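Flatby Staff Forum > Workplace Changes > Dish station automation, first month of operation 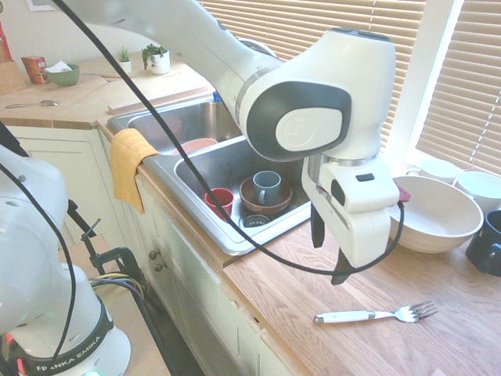 Dish station, sink side, with the arm over the counter.

facilities_flatby wrote:

This thread is opened for comments from all staff on the automated dish station in the shared kitchen. The arrangement began in January as part of the Siltska program. During the first month the station logged 1,191 items handled, of which 889 were completed without a staff member stepping in. The remainder were finished by hand by the kitchen attendant on shift.

No positions have been removed. Attendant duties have been revised, and the revised duty sheet is posted in the Adus folder. Comments will be collected until the review on Feb 23, 2025. Please keep posts to the subject of working conditions and procedure.

morning_shift_2 wrote:

I wish to comment on the revised duty sheet. It lists "monitoring" as a light duty. Monitoring requires the attendant to remain within reach of the stop button while the arm is moving, which means that the attendant cannot restock the pantry or wipe down tables during that time. Under the old arrangement I washed a full sink and then moved on. I now stand and wait, and the pantry work is pushed into the last part of the shift.

I request that monitoring be entered as a full duty with its own time allotment.

La_annex wrote:

I support the request above. At the La annex we had the same problem in the first two weeks. Our supervisor moved pantry restocking to the afternoon crew, and the complaints stopped. The afternoon crew may see the matter differently.

afternoon_crew wrote:

The afternoon crew does see the matter differently. We were given 70 additional minutes of restocking per week and no change in staffing. Work that is taken from one shift and handed to another has not been automated. It has been moved, and the report for January should say so.

quiet_corner wrote:

I would like to offer a more favorable view. I have had wrist pain for several years, and repeated scrubbing and lifting made it worse. Since the station came into use I have done far less of both. The station is slow with forks and other flat items, I grant, and mugs left inside bowls have to be separated by hand before a run. I will accept those tasks gladly in exchange for the rest.

morning_shift_2 wrote:

I do not dispute the benefit to colleagues with injuries. My objection concerns the duty sheet only. On the matter of nested items, may I ask that all staff who use the kitchen stop placing mugs inside bowls in the sink. The notice has been up for weeks.

third_floor_desk wrote:

Speaking as a user of the kitchen and not as an attendant: the notice is posted at the door, and most of us arrive carrying dishes and do not read it. A second notice near the sink would be more useful. I would also ask whether we are still permitted to wash our own cup. I have been told yes by one attendant and no by another.

facilities_flatby wrote:

Replies to the points raised so far:

Staff may wash their own cups when the arm is stopped. Staff may not reach over the sink or the adjoining counter while it is moving -- this applies to everyone, attendants included.

A second notice will be placed at the sink.

The log shows 154 stops made by attendants in the first month. These will be sorted by cause before the review, with nested dishes and flat items counted separately.

The time allotment for monitoring has been added to the review agenda.

afternoon_crew wrote:

Please confirm that the 70 minutes will be on the same agenda. The reply above mentions monitoring only.

facilities_flatby wrote:

Confirmed. It is listed as item two.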